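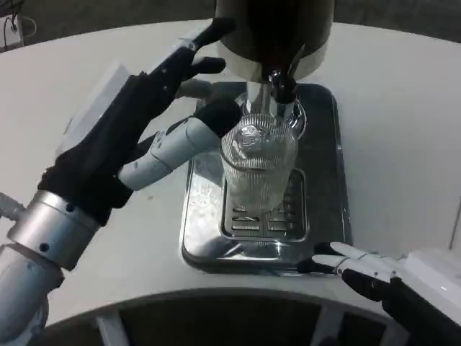 Search topics, members or tags

Draft tower pours foam for the first two glasses, then settles down

Oona Aaltonen

I have a single-faucet tower on a converted chest-style cabinet. The setup:

Regulator: Ballex two-gauge, set to 10 psi
Line: 3/16 inch inside diameter vinyl, 111 inches from coupler to shank
Beer: amber lager, carbonated to 2.5 volumes according to the brewery sheet
Thermostat: 38 F, probe taped to the side of the keg
Elevation: 3,600 feet (Troltness, upper end of town)

The first glass after the system sits overnight is more than half foam. The second is better. From the third glass on, the pour is normal as long as I keep going. If I stop for an hour, it starts over. I have replaced the keg coupler washer and cleaned the line twice, with no change.

I've read that the fix is a longer line, a shorter line, more pressure and less pressure. Which variable should I change first, and how do I test it without wasting half a keg?

Share (6) Follow 192 views

Karppinen

Turn the gas down. Mine was foaming and I set it to 6 and it stopped.

Grimow

Your third glass tells you most of what you need. If the line were badly out of balance, every glass would foam, including the tenth. A pour that improves as cold beer moves through points to a warm tower. Beer sitting in the column and shank warms up, CO2 comes out of solution, and the first glass takes all of it. The metal also stays warm until enough cold beer has passed through it.

I would not drop to 6 psi. At that pressure and 38 F the keg slowly loses carbonation. You get a calmer pour for a week or so and flat beer after that. Gas breaking out in the line can also make the foam worse.

Work through these in order and change one thing at a time.

1. Measure liquid temperature. A probe taped to the keg mostly reads the keg wall and cabinet air. Pour a glass, dump it, pour a second into the same glass right away and put a thermometer in it. Compare that with the first pour of the morning. If the first pour is more than 4 or 5 degrees warmer, the tower is your problem.

2. Cool the tower. A small fan in the cabinet with a hose running up inside the column works well. Push the hose to within an inch or two of the shank and leave a gap at the bottom for return air. Insulating the column without moving air through it slows the warming but won't stop it overnight.

3. Check the line for high spots. Spare line should be coiled flat on top of the keg and tied. If it loops up toward the lid, gas collects at the top of the loop. Air in a chest cabinet forms layers, and the upper part can be several degrees warmer than the floor.

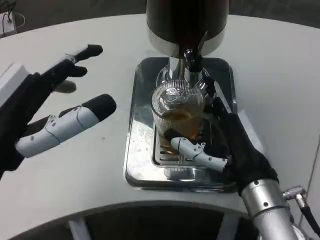

4. Correct the regulator for elevation. A gauge reads pressure above the local atmosphere, and carbonation charts assume sea level. The usual correction is 1 psi per 2,000 feet, which gives you 1.8 psi. A sea-level chart puts 2.5 volumes at 38 F a little over 11 psi, so your setting should be close to 13. At 10 you are undercarbonating, and bubbles in the line between pours would fit with that.

5. Recheck the line length after step 4. More pressure means a faster pour. Time a pint with the faucet fully open. Eight seconds or slower is fine. If it comes in much under that, replace the line with a longer one. Don't try to fix it by half opening the faucet, as the partial opening makes foam by itself.

6. Rinse the glass with cold water before pouring. A warm or dusty glass will foam even on a balanced system.

Give the keg a full day after any temperature change and several days after a pressure change. Testing sooner gives you readings you can't use.

Oona Aaltonen

Results for steps 1 to 3. First pour was 49 F, second was 41 F. The line had one loop resting against the lid, now tied down. I fitted a fan and hose, and the next morning the first pour was 42 F with about an inch of head. The regulator is now at 13 and I'm leaving it there until the weekend. Pint time was nine seconds before the pressure change.

Marked as solved by the poster

Comments (4)

Grimow: 41 for the second pour is still warmer than your thermostat setting. Move the probe into a jar of water at keg height and recheck.

Karppinen: Mine is still at 6 and fine.

Grimow: How long does a keg last you?

Karppinen: Four days

Share Print Report a problem with this page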